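3.2 The plaza as a walking surface

We came to the plaza at Cluvport with a simple wish, which was to understand how a big paved forecourt feels to the people who cross it every day on their way indoors. Of the 307 walkers we spoke with, 89 told us they steer by the joints between the slabs, a habit we had half suspected and were very happy to hear confirmed (Figure 4).
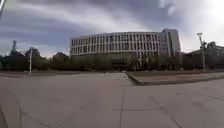 Figure 4. Concrete paving and raised lawn in front of the main building.

The low curb along the lawn deserves a kind word too, for several people said they like to keep it beside them as they walk, much as one might follow a garden wall. The stains on the pale concrete bothered hardly anyone, though Asfaw had warned us in an earlier study that they might, and we return to that small puzzle in Section 8.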